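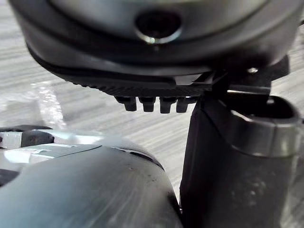
Four pegs under a ribbed edge

Evening Stock Associate, Althorpe Market

Althorpe Market is hiring an evening stock associate for our Hudach Street store. The job is part-time, four evenings a week, with paid training in the first two weeks. Applications are open until 1 June 2018.

You would report to Lucero Taipe, the evening manager. Most of the shift is spent restocking dry goods and produce, checking dates, breaking down boxes and getting the aisles ready for the morning. You will also cover a register during the dinner rush and help customers find what they need.
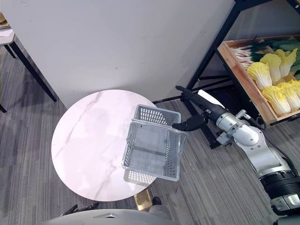 Returned baskets and carts go back to the front door at the end of each hour, and spills are cleaned up right away. The closing list is posted in the break room. It has 39 items and is split between the two people on shift.

What we are looking for:

Age 18 or older
Able to lift 40 pounds and stand for a full shift
Basic math and clear handwriting for the stock log
Store experience is helpful but not required
Spanish is a plus, as many of our regular customers speak it

Pay is set by experience and reviewed every January. Associates get a store discount, a meal break on shifts over five hours, and a bus pass after 90 days. The parking lot behind the building is free for staff after 4 p.m.

To apply, stop by the service desk and ask for a form, or leave a resume in an envelope marked "Evening Stock." Please list two references and the evenings you can work. Kuldeep Kandpal in the office reads all applications and will call those selected for an interview. Interviews are held at the store and take half an hour. If you applied last year, you will need to fill out a new form.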